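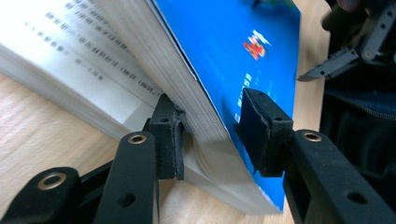

Handling rules, the long version

Hi again! Benedicta Tsikata here, and this is the page I've been promising since January, when three different people asked me within one week where our handling rules were written down. They were in my notebook, in a couple of emails and on a sheet taped inside a cupboard door at Rornden. Now they're on this page, and if you want to print it and tape it inside your own cupboard, please do.

We record tabletop tasks with hand-held grippers, two people or two hands at a time, and the recordings go on to the Arango project, where they're used to train arms to do the same jobs. So most of what follows is about people and how we hold things. I've kept it to books and paper for this page (the kitchen rules are their own beast and I'm still arguing with Kukwood over the wording).

Gripping a paperback

A thick paperback clamped across its thickness, one foam pad on the page edges and the other on the blue cover. I love this kind of grip for a heavy book, and it's also the one people get wrong most often, so it gets the most words.

Rule 3 in our list says: close until the pads stop moving, then stop. New folks tend to keep squeezing! You get a feel for it after a morning or so, but until then, close slowly and watch the foam. A little squash in the pad is fine. If the cover starts to bow or the pages start to creep, open up, put the book down and begin the grip again. Don't try to rescue it in the air.

Try to get the pads facing each other squarely. If one sits higher than the other, the book will want to turn, and you'll end up twisting your wrist to make up for it, and then that twist is in the recording forever. I can spot my own early recordings by the wrist alone.

Loose pages are the other thing. A paperback fans out the moment you give it a chance, and some days that's what the task wants and some days it isn't. Read the task card first. If the card says "closed book," a fanned one has to be marked as a deviation, even if everything else went beautifully. You don't throw it out, you mark it. Kukwood and I went back and forth on this for ages and I'm happy to say I won.

Two grippers over one object

Every pair has a lead hand. The lead hand is the one holding the object, and the other hand waits. That's rule 4, and it is the shortest rule on the sheet: the free gripper waits until the held one is still. Hovering is okay, hovering close is okay too, but no touching until the lead has settled.

If you're working as two people, talk! Say "holding" and say "yours." We don't record sound on these tasks, so chat as much as you like. I used to work in near silence because it felt more serious, and all it did was make us bump tips.

For handovers, both grippers hold for one slow breath before the first lets go. Nobody needs a stopwatch for this. One breath, then open the first gripper all the way and back it off in a straight line.

Pads

The foam takes a beating. You'll see worn faces, creases and rough edges on most pads that have done any real work, and I get asked all the time when to change them. What we do: look at the contact face at the start of each session, press it with a thumb, and check that it's still stuck down at the corners. Ragged at the edge is a note in the log. A gap in the middle of the contact face, or a corner that lifts, means a new pad before you record anything else. Change both pads on that gripper together, please – a fresh one facing a tired one grips lopsided, and it drove me up the wall for a whole afternoon before I figured out what was going on.

Write the change in the log before you start recording again. I know, I know. But the people at Arango do read it.

Joints and linkages

Open and close each gripper all the way, a few times, before the first task. You're feeling for grit or a sticky spot. Keep your free fingers out of the linkage while you do it (I've pinched myself more than once and it really smarts). Sleeves go up, lanyards come off, long hair gets tied back. If a joint clicks, swap the gripper out and put a tag on it. Please don't oil it yourself! Someone did, very kindly, and we had little smudges on paper for days.

Books and printed things, before you start

Only use books from the task shelf. Nothing borrowed, nothing signed, nothing with a person's name or address written inside the front cover. This is rule 13 and I'm stricter about it than about anything else on the sheet. Same goes for letters, receipts and anything with a phone number on it.

Language doesn't matter. We have books in Chinese, English, Portuguese and I think one in Finnish, and a mix is good. Glossy covers and dull covers both belong on the shelf, too. A shiny cover slides differently against foam, and the arms should get plenty of practice with that.

If a spine cracks or a page comes out during a task, finish the task if you can do it safely, then write it down and retire the book. We had a batch of 434 recordings checked at Jalix last year and the most common note that came back was "object condition not logged." Ouch. It takes ten seconds, and I've added a box for it right at the top of the form so there's no excuse, including for me.

Drops

Things fall. Let them! Do not lunge with the gripper or catch with your knee. Let the book land, keep still for a moment, end the recording and mark it as a drop. Drops are kept and labeled, and no one is going to be cross with you. What I don't want is a drop that's been quietly deleted, and I'd much rather see a messy afternoon in the log than a suspiciously perfect one.

Breaks

Hand-held grippers get heavy sooner than you'd expect. Swap hands or swap people between task cards, shake your wrists out, have some water (away from the table, lids on). If your thumb aches, you're done for the day, and I mean that.

Questions, grumbles and better wording all go to me. I'm at the Rornden bench most mornings, and the paper copy of the rules is still inside the cupboard door, second shelf up, next to the spare pads.

Page last changed 6 February 2023. The drop rule is new, everything else is the same as on the taped-up sheet, minus the coffee ring.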